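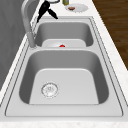 Section 4. Setting Up Your Phelan Sourdough Crock

Welcome, and please don't rush this part – a starter that gets a gentle first week will forgive you a great deal later on. You'll need the crock, its lid, the cloth cover, and a bag of plain whole wheat flour.

1. Wash the crock and lid by hand in warm water, with no soap on the unglazed rim, and let both dry overnight.

2. Stir equal weights of flour and water in the crock until you can't find any dry bits, then lay the cloth over the top.

3. Pick a spot out of direct sun where the temperature stays fairly even. A shelf does nicely, so long as you can reach it without a stool.
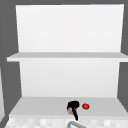 Nahuel Huenchumán wrote to us that his starter sulked all through January until he moved it away from a drafty window, and after that it doubled between breakfast and supper.

4. Once a day, spoon out half, then feed what's left with fresh flour and water. The spooned-out part makes very good pancakes, by the way.

Note: A gray liquid on top only means your starter is hungry. Pour it off or stir it in, whichever you like, and feed as usual.

CAUTION: Never clamp the lid down during the first week. Gas builds up quickly and can crack the crock. Throw the starter out if you see pink or orange streaks or any fuzzy mold.
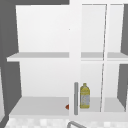

Cabinet with upper and lower shelves.

5. When the starter rises well two days running, swap the cloth for the lid, set loosely, and turn to Section 5 for your first loaf.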